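Household Routines, Unit 9: Clothes in Boxes
Handout to go with the second lecture. Tutor: Khrystyna Symonenko

Last time we looked at the claim, repeated in most tidying guides, that clothes stay in order if every kind of thing has its own container. I said then that I don't believe it, and several of you asked me to say why in writing.

The guides take the container as the fix. You buy the box, the clothes go in, the bedroom is tidy. What they measure, when they measure anything, is how the room looks an hour later. The Nonditz survey, which is the largest we have on the reading list, asked 1,803 households whether their bedroom was "under control." Most said yes. Read the question again and ask what a person with a closed lid and a made bed would answer.

An open wooden box at the foot of the bed is the usual starting point, and dark clothes are the usual problem. Black on black is hard to sort by eye. Anything small that goes in first ends up under the rest. 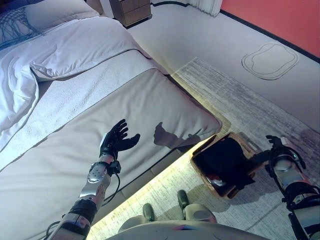 Course Notes, Vol. 9, p. 284

Look at the box and leave the bed alone for a moment. The black clothing takes up most of the inside, and only a bit of something red and white shows from under it, low down. If you wanted the red and white thing you would have to lift the bundle, and I doubt many people put a bundle back the way they found it. The Ornton method says to file clothes upright so each edge shows. Fine for T-shirts. Try it with a heavy black sweater and come back to me.

The bed is a separate matter. A rumpled duvet with a neat runner across the foot is common enough, and some of the guides would mark the room down for it. I wouldn't. Bedding that has been folded back gets air, and the guides rarely say what they have against a crease.

Now the Soltico trial, which you were asked to read. It ran to 330 entries in people's own diaries and found that boxes "save time." Whose time, and at which end? Putting away got faster - dropping a bundle in a box is always fast. Finding things was left out. The authors mention this in a footnote and move on.

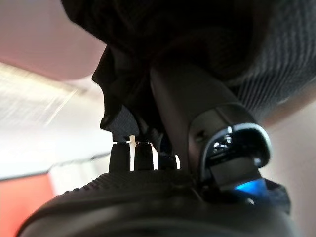

The Cabanatuan notes are better on this point, although they are short and badly typed. They separate ribbed knits from flat cloth before anything goes in a box, on the grounds that you can tell them apart by touch. I am not convinced that it works for a whole family's laundry, but at least it is a claim you can test at home.

For the seminar, empty one box or drawer of your own and write down the order in which things came out. Then put them back by whichever method you like and leave them alone until we meet. Bring both lists. Please don't tidy them up first.

Reading: Soltico trial, including the footnotes; Cabanatuan notes, the section on knits. Ornton is optional.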